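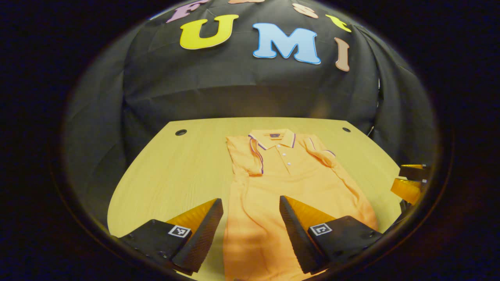

Orange polo, collar to the back, one sleeve in and one still to do.

Spent the evening on the shirt pile for the Numach swap rail. Putting up how I fold polos, as a few people asked after the last one. Thread.

1/ Flat table, cleared. I use the pale wood one with the black cloth behind it and the foam letters pinned up. A bed will do, but the shirt sinks into it and the creases come back.

2/ Buttons first. Do them all up, even the top one. The collar sits properly after that and the placket stops wandering off to one side.

3/ The orange one has three small white buttons and a navy and purple stripe round the collar. Same stripe on the sleeve hems. Handy to have, as you can see straight away if a sleeve has gone in crooked.

4/ I do the left sleeve first, in towards the body. Then the right. Smooth from the middle outwards with the side of your hand.

5/ Piqué is a bit stubborn. It's thick and it holds a soft crease wherever it was last folded. I don't iron ours. I press down with both palms, give it a few seconds and carry on.

6/ Sides in next, then the bottom third up, then once more so the collar ends up on top. Aim for the width of a magazine. If it's wider than that it won't go in the Prostcombe crates.

Someone asked about the crates. They're the low ones from the old shop on Cowie Street. 14 polos each if you stand them on edge, collars up. Lay them flat and people pull from the bottom and you have to start again.

We had 165 tops handed in for February. Polos, school shirts, a lot of plain tees. Jumpers are a separate rail and I'm not folding those, they go on hangers.

Obadia Ndung'u asked whether to cut the neck labels out. Please leave them in – people want the size, and a cut label scratches.

Missing buttons: put the shirt in the Purkedent bag by the door. I sew on a Sunday-best basis, meaning when I get to it. Plain white ones are easy to match. Anything with a pattern takes longer.

Stains go in a separate bag. Don't fold them in with the rest and hope.

Forgot to say, check the hems as well as the collar. A dropped hem is easy to miss once the shirt is folded and it's the first thing you notice when you put it on.

Doors open at 6 tomorrow evening. Small sizes at the left end of the rail, adults at the right. Bring a bag, we've only got 20 left.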